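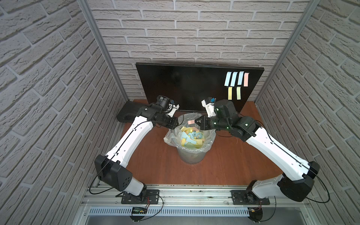
STENSIDE, February – By Ishbel Matheson

626 shares | 8 comments

Since the arms went in at the Cowie returns hall, people have been stopping me by the time clock with the same questions. I work the benches and I sit in on the Saturday briefings, so I've written down what I know. Where I don't know, I say so. Management has its own version of this page, and it's a good deal more cheerful.

What do the arms do all day?

Small bench jobs. Mostly that means clearing paper strips into a lined bin, and picking up loose fittings from returned garden and plumbing orders. The system is called Drusto and the firm that installed it is Podar. The leaflet calls it a "complete returns solution." A complete returns solution would open a box with wet leaves in it and a note from an angry customer, and I haven't seen the arms do that yet.

Why start with scrap paper? It's the easiest job we have.

I asked that too. Angus Semple, who runs the hall, told me that thin, light things are a fair test of a gripper, and if it can handle a strip of paper it can handle a packing slip. That may be right. It is also a job most of us did with one sweep of the forearm on the way to something else. When you hear that the arms have "taken over bench clearing," bear in mind how much of your day bench clearing used to be.

Is it faster than a person?

Nobody has given us a figure I would repeat. Podar showed one at the first briefing, but it left out the time spent setting the table up beforehand and putting things back afterward, which a person does. I've asked for a number that starts when the tote arrives and ends when the bench is ready again. Still waiting.

Can it handle awkward parts?

Some of them. Garden taps are a good one to think about. They don't sit flat, the knob end is a different shape from the threaded end, and they come back with bits of plastic and brass from other orders mixed in. You or I would pick one up, turn it over, check the thread with a thumb and know whether it could go back on the shelf. The arms can be taught to get hold of a part. Deciding if it's fit to sell is still our job, and I would like that in writing before somebody decides it isn't.

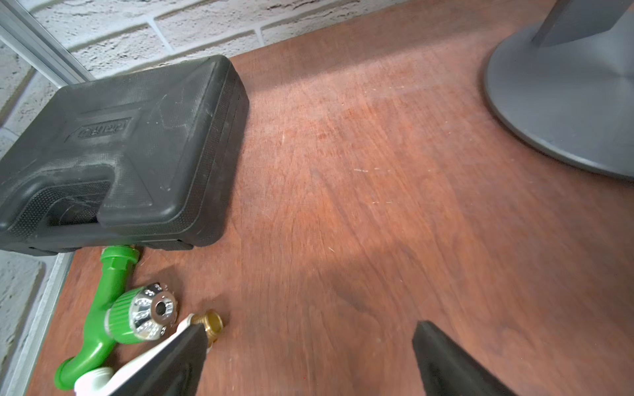 Are we losing jobs?

The official answer is that no one will be let go because of Drusto. I believe the people who said it meant it. But 2 people left the hall last fall and neither post has been advertised, and when I asked if those posts were frozen I was told they were "under review." You can lose jobs without letting anybody go. Please keep asking about this one, because I'm tired of being the only person who does.

Who looks after the thing when it stops?

Right now, Prasetyo Ngau and Sewwandi Howlader. Both came off the benches and did 4 days of training with Podar. They like the work, and Sewwandi says she'd rather sort out a stuck gripper than tape boxes all afternoon. Fair enough. Their grade hasn't changed, though, and neither has their pay. If the new work needs more skill, as we're told at every briefing, then it should be paid that way.

What are the cameras looking at?

There are cameras on the arms, up by the grippers. According to Podar they're for seeing the table and the parts. I have no reason to call that untrue. What I don't have is a written rule on how long the pictures are kept, who can open them, and whether they could ever be used to check on a person whose hands were in view. A verbal "don't worry about it" isn't a rule – get me the page and I'll post it here.

Do I have to train it?

You can be asked to show how you do a task. You can't be marked down for saying you'd like to know first what the session will be used for. Leopoldo Camacho from the union has a short form for this and keeps copies in the break room. Fill it in even if you don't mind taking part.

Is there anything good about it?

Yes, and I'll be fair. The repetitive reaching is bad for shoulders and I'd be glad to see less of it. The early start is a bit calmer, too, with less mess left over on the benches. Whether that's the arms or the slow season, I couldn't tell you. Ask me again when the spring orders start coming back.

How long is the trial?

8 months. There is supposed to be a review at the end with bench staff in the room. So far nobody has said which staff, or what would count as the trial failing. I think a trial that can't fail is just a delivery, and I said as much to Angus. He wrote it down.

Where do I send a question?

Leave it in the box by the time clock or catch me before the late shift. Unsigned is fine. If it's about pay or grading, give it to Leopoldo as well, so there are two of us chasing it.

Last updated: February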